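Home Issues Authors Search

4. Battery claims and what the launch numbers leave out

Phone makers like to talk about battery life at launch, and the number they give is nearly always a single one: so many hours of video, so many days of "typical use." We wanted to know how far such a number can be trusted after a year or two of ownership. Our short answer is that it can't be trusted very far, though our own evidence is thinner than we would like, and we try to say where.

4.1 Handsets and charging

We bought 80 handsets at retail, half of them the Roltwood model and half the Bellorness. No units came from the makers. Both companies offered to supply phones and we turned them down; an earlier comparison by Schnyder had used supplied units, and it was never clear to us how those had been picked. Each phone was charged and drained on a fixed schedule until it had gone through 300 full cycles. A smaller group, drawn from both models, went on to 1000.

We used the charger in the box where there was one. The Bellorness ships without a charger, so we used the one its maker sells separately, at full list price. Screen brightness was set with a light meter held against the glass, after we found that the two phones' "50 percent" settings were nowhere near each other. This alone makes us doubt most published comparisons that report brightness as a percentage. The phones ran a fixed loop of video, web pages and idle time, with the radios on and a SIM card installed.

Room temperature was held steady day and night. Real phones sit in cars and back pockets, and we make no claim that our results carry over to those.

4.2 Picking up and putting down

A phone that is never moved keeps its motion sensors in a low-power state, and the loop in 4.1 does not wake them. The makers' own tests, as far as the footnotes let us tell, don't either. We therefore ran a second set of trials in which phones were lifted and set down at intervals, first by hand and then by machine.

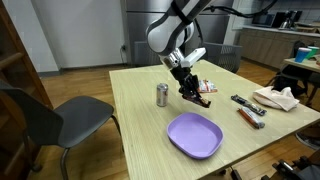 Figure 2. Robotic arm with a two-fingered gripper holding a small wrapped item just above a wooden tabletop.

Lifting cost more charge than we expected on the Roltwood and almost none on the Bellorness. It would be easy to make too much of this. The Roltwood lights its screen on every lift by default, and with that setting turned off most of the gap went away. A reviewer who left the default alone could call the Roltwood the worse phone, and one who turned it off could call it the better one. Both would be reporting what they saw.

We also note that a machine lifts a phone the same way each time. People don't. Our hand trials were far noisier, and two of us got different results on the same handset, which we put down to one person tilting the screen toward the face. We report the machine trials in the main table and the hand trials in the appendix, but we aren't sure this is the right way around.

4.3 The "Adaptive Care" feature

Both phones now claim to slow battery wear by learning when the owner wakes up and holding off the last part of the charge until then. The Iturra firmware on the Roltwood does this by clock time; the Remska software on the Bellorness is said to learn from use. We could find no sign of learning in the Remska version over the first month. It may need a human owner with human habits, and our loop had none. It may also be a timer with a nicer name.

With the feature on, the phones at the end of the main test had kept slightly more of their starting capacity than those with it off. The difference was small enough that we would not pay for it, and in the group that went on longer it shrank. We don't know why. One possible cause is that the weaker batteries in that group set the pace of the schedule, and a reader who wants to dismiss the result on those grounds has a fair case.

Correspondence: Valentin Schnyder. Manuscript accepted May 3, 2023. Copyright the authors. All rights reserved. Back to top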